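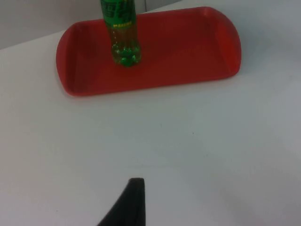 My Murakami widebody reports a trough fault when the shaker motor runs, and only then. The shaker is a Nernus kit fitted in March, bolted to the cabinet floor with the bracket supplied. Before that the trough had given no trouble. The fault appears in the switch log as "trough position 7, intermittent", and the game then either kicks a second ball into the shooter lane or starts a ball search in the middle of play. I have taken the balls out and put them in a shallow plastic tray with a low rim, like the red one, which stops them rolling off the bench, and run the switch test with the trough empty. With the shaker off, every position reads open. With the shaker on at full strength, position 7 flickers between open and closed. At the lowest strength setting it flickers less often but does not stop.

Done so far: cleaned both opto boards with isopropyl alcohol, reseated the connectors at the trough end, tightened the trough mounting screws. No change. The shaker takes its supply from the same terminal strip as the coin door. Is this vibration or electrical noise, and how do I tell them apart without an oscilloscope?

Raluca Vasiliu
Shares: 7

3 answers

Separate the two causes before replacing anything. Unbolt the shaker from the cabinet floor, leave it wired, and rest it on a folded towel outside the cabinet. Secure it so it can't walk, and keep your hands clear of the weights. Run the switch test again with the motor at full strength.

If position 7 still flickers, the cause is electrical. If it stops, the cause is mechanical, and in my experience that means a cracked solder joint on the receiver board, or a crimp that is holding the wire by its insulation.
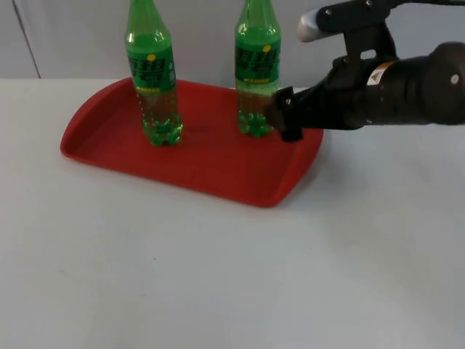

For the mechanical case, turn the power off, take out the receiver board and look at the joints on the header pins under a magnifier. A cracked joint shows as a fine dark ring round the pin. Reflow all of them, not only the one that looks bad. Then refit the board and, with the switch test running, tap it with the handle of a plastic screwdriver. Any position that reacts to tapping needs more work.

For the electrical case, check that the motor has its suppression capacitor across the terminals. Some of the early Nernus kits were shipped without one. Keep the motor leads away from the opto harness. If they must cross, cross them at a right angle. Also move the shaker's return wire to its own point on the supply. A shared return through the coin door strip is a poor arrangement, as that strip is often corroded.

Don't raise the debounce time in the settings menu to hide the fault. It will work until a real ball moves quickly through the trough, and then the count will be wrong again.

Liviu Oprea
Helpful: 8

Had the same on a Triltia game. Changed the trough boards for the Drinix ones and it went away. Never found out what was wrong with the old boards. Check which way round the connector goes because the Drinix header is not keyed.

Helpful: 8
Comments: 2

Follow-up from me. With the shaker out on a towel the flicker stopped completely, so mechanical. Under the magnifier one header pin on the receiver board had a ring round it as described. I reflowed the whole row and put everything back. The switch test is now steady at full strength, and I have had a few evenings of play without a ball search. I have moved the shaker return to its own terminal as well, although it was not the cause. The tapping test showed nothing further.

One thing for anyone with the same bracket: the two rear bolts had already worked loose. I have fitted nyloc nuts.

Raluca Vasiliu
Comments: 0
Views: 200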